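Etim Island Player Guide
Section 6: Setting up the Lantern Week event

Lantern Week runs in December and is OFF by default on new saves. Read the whole section before you start, esp. the cautions.

Before you begin
- Town Hall built (any level).
- At least 400 shells in the bank. Pocket shells don't count.
- Game updated. The title screen should show build 426 or later.
- 38 free storage slots. Fewer than that and the event crate won't open.

6.1 Turning the event on

1. Load your island. Wait for the morning announcements to finish.
2. Go to Town Hall, talk to the clerk at the left window.
3. Pick Calendar, then Seasonal, then Lantern Week.
4. Set to ON. Pay the 400 shells.
5. Save and quit to title. Don't skip this – the event only loads on a fresh start.

Note: if Lantern Week is greyed out, your system clock is set to the wrong month. Fix the clock, restart.

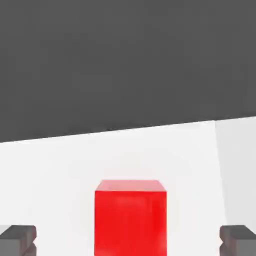 6.2 Placing the lantern stand

The stand needs a clear plot, and flat ground matters more than size. No flowers, no paths, no dropped items. A slope of even one step will get you the "can't build here" message.

1. Open the event crate. Take out the stand kit.
2. Face the plot, press Place.
3. Rotate with the shoulder buttons. Counter should face the plaza or vistors walk straight past it.
4. Confirm. Stand is ready the next morning.

Caution: once confirmed the stand can't be moved until the event ends. Check the spot twice.

6.3 Collecting lanterns

Lanterns float in from the beach after 7 p.m. Net them, same as bugs. Running scares them off, so walk.

- Paper lantern: common, any beach.
- Dodska lantern: north beach only, needs rain.
- Floltum lantern: river mouth, last hour before midnight.

Hand them in at the stand. 100 lanterns gets you the Lantern Keeper outfit – they don't have to be all one type.

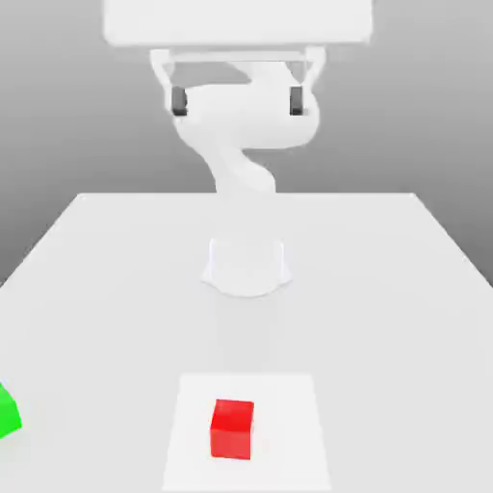

Lanterns left in your pockets overnight are kept. Lanterns dropped on the ground are not, they vanish at the 5 a.m. reset and can't be got back from Lost and Found.

6.4 Visitors

1. Open the gate from the dock menu.
2. Choose Friends Only or Open.
3. Set Lantern Sharing to your choice BEFORE anyone lands. It locks after teh first arrival.

Caution: closing the game with the gate open loses everything since the last save, for you and your guests.

Saves moved over from Wavarent keep their outfits but not their lantern count. See Section 9 for transfers.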